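Getting Players Back on the Field: Return From Minor Injuries at Clununside
Student project report, Femi Amadi
2024-05-27

For my project I followed the Clununside soccer club through the last part of its season, because I wanted to know how a coach decides that a player with a small injury is ready again. I have played on the left side of a defense since I was a kid, and I always assumed somebody had a chart. At Clununside it is mostly a conversation, and a pretty long one!

The head coach, Ayodele Danladi, was kind enough to let me sit in on training and read the club's injury log, which listed 53 minor knocks (ankles and hamstrings, for the most part). She asks every player to jog, then turn, then sprint, and she watches their faces the whole time - more than their legs, she told me.

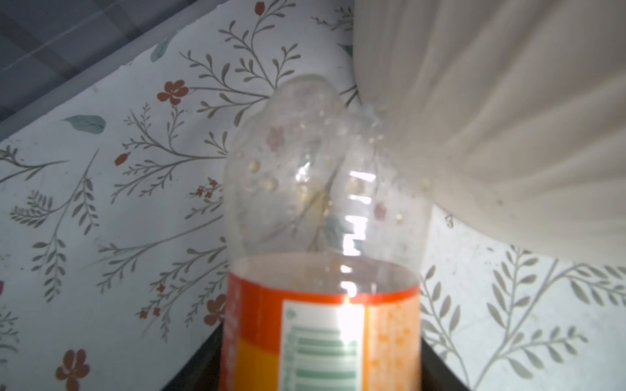 The hardest case was before the away game at Neseck in May. Two midfielders had sore calves, and both of them said they felt fine. One played 75 minutes and the other stayed on the bench, looking very sorry for himself. I asked the coach how she chose, and she said the second one had answered too fast.

If I did this again I would talk to the players the morning after a game as well, when they are stiff and a bit more truthful.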